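Shared Meeting Rooms: Clearing and Resetting the Table
Speaker notes, Hosdale facilities briefing, July session

Slide 1. Welcome attendees and confirm that the handout has reached every department. State the purpose of the session: to agree on one standard for how conference tables are left at the end of a booking.

Slide 2. The Hosdale site recorded 3658 room bookings in the past year. In 394 of them, the next group reported that the table had to be cleared before work could start. Pause for questions on the figures.

Slide 3. Describe the usual contents of a working table. Cups, pens, loose paper, power strips and delivery boxes collect over a day, and each has a different place to go. Cables should be coiled before they are moved.
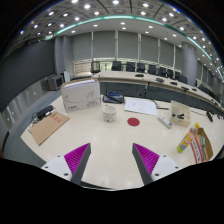
Slide 4. Present the order of clearing. Mugs go first, to the kitchen counter. Paper with writing on it is treated as confidential and is returned to the meeting organizer. Cardboard is flattened and taken to the Pliteretti recycling point on the ground floor. Pouches and small devices are labeled and held at the front desk until 6 p.m.

Slide 5. Power strips remain in the room. They are unplugged and stored in the cabinet. Stickers on tabletops are left for the cleaning contractor, Vornulex, as scraping damages the finish.

Slide 6. Refer departments to the booking page for the revised checklist. Comments are accepted through the end of August.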